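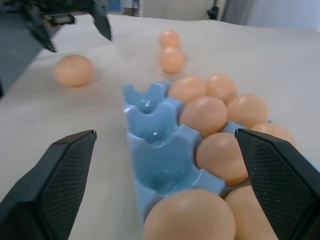
How long does a pot of cooked dried beans keep in the refrigerator?

Four days, if the beans are cooled quickly and stored in enough of their cooking liquid to cover them. After that the skins begin to split, the liquid thickens and sours, and the pot belongs in the compost.

The four-day limit is the fixed point around which a week of bean cooking has to be arranged. A household that cooks on Sunday and eats beans on Friday needs a freezer, a second pot, or a smaller first one. Most cooks choose the wrong quantity long before they choose the wrong seasoning.

Babak Azimi has taught the bean class at the Mallever cooking school for nine years. His handout is a single sheet, printed on both sides, and it contains no recipes. The front is a table of soaking and simmering times. The back is a set of notes on salt, water and storage, which he revises each December when the new crop arrives and the old figures have to be checked.

"The recipe is the easy part," he said. "People come in with good recipes and hard beans."

Age and dryness

A dried bean is a living seed with most of its water removed. Stored in a warm kitchen it goes on changing. Compounds in the cell walls bind more tightly over time, and the bean becomes slower to take up water and slower to soften. A bean from last season may be tender in an hour of simmering. The same variety after three years on a shelf may need three hours, and may still have a chalky center.

Packages seldom state a harvest year. Azimi's test is to soak a small handful overnight and look at it in the morning. Beans in good condition swell evenly and have smooth skins. Old ones stay wrinkled, and a few will not swell at all. These last are called hard-shell beans, and no amount of simmering will bring them level with the rest. Remove them before cooking.

The class uses a white bean sold under the name Rinau and a small black one sold as Darum. The Rinau is large and thin-skinned and breaks easily at a boil. The Darum holds its shape under almost any treatment, and it is the one Azimi gives to beginners.

Soaking

Soaking shortens the cooking time and makes it more even. It is not required. An unsoaked pot of black beans will cook perfectly well with additional time and additional water, and the broth will be darker. For large beans the case for soaking is stronger, as the outside of an unsoaked bean can fall apart while the middle is still firm.

Use cold water, at least three times the volume of the beans, and leave the bowl for eight to twelve hours. In a warm kitchen, put it in the refrigerator. Beans left to soak on the counter through a hot day may start to ferment, with a ring of foam at the rim and a smell like stale beer.

Salt goes in at this stage. The old advice was to hold it back until the end on the grounds that it toughened the skins. In practice a salted soak has the opposite effect. Sodium takes the place of some of the calcium and magnesium in the skin, and the skin softens and stretches. Azimi uses a level tablespoon of table salt to two quarts of water, drains the beans, rinses them, and starts again with fresh water in the pot.

The simmer

Start with fresh water two inches above the beans. Bring it to a full boil and hold it there for ten minutes. For red kidney beans this step is a matter of safety. They contain a lectin that causes severe stomach upset, and a slow cooker on its low setting may never get hot enough to destroy it. Kidney beans meant for a slow cooker should be soaked, drained and boiled in fresh water on the stove first. The Mallever sheet applies the ten-minute boil to every variety so that students have one rule to remember.

After the boil, lower the heat until the surface barely moves. A thermometer held in the middle of the pot will read a little under boiling, and it can stay there. A lid set slightly ajar keeps evaporation down without letting the pot climb back to a rolling boil. Keep the beans covered with liquid, and top up from a kettle.

Acid is the ingredient to hold back. Tomatoes, vinegar, lemon juice and wine all slow the softening of the cell walls. Add them when the beans are tender and the pot can simmer another fifteen or twenty minutes for flavor. Hard tap water has a similar effect, since calcium strengthens the same structures. In districts with very hard water a pinch of baking soda – an eighth of a teaspoon to the pot – will offset it. More than that gives a soapy taste.

Test five beans, not one. A single tender bean says little about the others. When all five can be crushed against the roof of the mouth with the tongue, turn off the heat.

Quantities

Azimi works with 700 grams of dried beans for the week, which fills a large pot and yields a little over one and a half kilograms once cooked. For a household of two he divides this in half on the first night. One half goes into the refrigerator in its liquid. The other is cooled, packed flat in freezer bags with a few spoonfuls of broth, and frozen.

For anyone who wants individual portions, his sheet lists 80 grams dried as a main course serving and half that in a soup. One of last year's students kept a tally of dried beans cooked at home from the first class onward and reported 94 batches. Azimi asked her which had failed. Nearly all of the failures came from the same bag, bought in bulk and kept above the oven.

Cooling

A deep pot of beans holds heat for hours and should not be left on the stove overnight. Move the beans and liquid into wide, shallow containers, no more than two inches deep, and refrigerate them within two hours of the end of cooking. Set the containers apart on the shelf until they are cold – stacked, they insulate one another.

The liquid will set to a loose gel in the refrigerator. It returns to a broth when warmed and should be kept, as it is the best base available for the soup at the end of the week.

Using the pot

The Mallever class ends with a meal, and the order of dishes follows the condition of the beans. On the first day they are served almost plain, in their broth, with olive oil and raw onion. On the second they go into a salad, dressed while slightly warm so that the dressing is absorbed. By the third they are mashed in a skillet with garlic and cumin. The fourth day is soup, with greens and whatever cooked grain is on hand. Ruangrit, the grocery that supplies the school, sells a short-grain brown rice that Azimi likes for this, although barley works equally well and thickens the soup more.

Frozen beans can enter the sequence anywhere after the first day. Thaw them in the refrigerator overnight, or put them straight into a simmering soup. Their skins will be a little looser than before, and they are better mashed than dressed.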